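Empecé por la mesa redonda, la del mantel gris de cuadros, que llevaba semanas haciendo de almacén. ¡Qué barbaridad de envoltorios! Bolsas arrugadas, cartones de bebida, una malla amarilla de las de la fruta... Lucrezia Rizzi me había retado en enero a dejarla despejada en 18 minutos (yo tardé 81, que conste) y casi todo acabó en el cubo negro redondo.
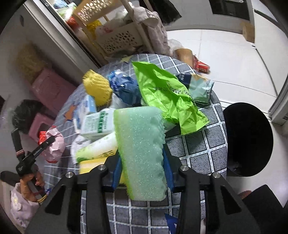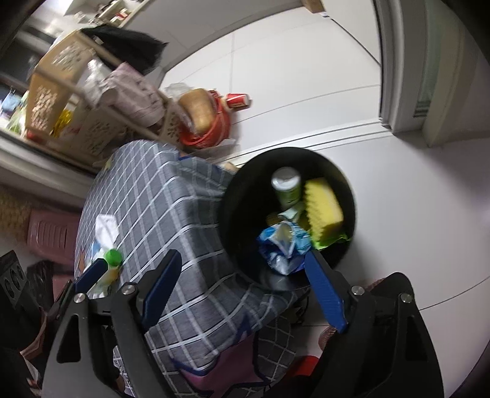
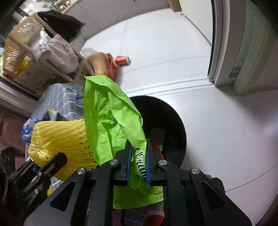
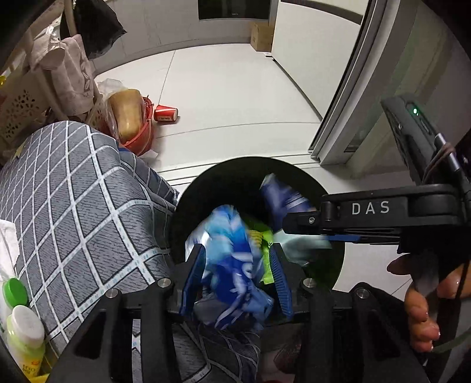 Me queda la balda del pan, que la dejo para otro día porque ya me conozco. Si queréis apuntaros al reto, escribidme antes del 21/10/2023 y os paso la lista de Pak-hei Chiang, que tiene 10 pasos y yo me salto la mitad.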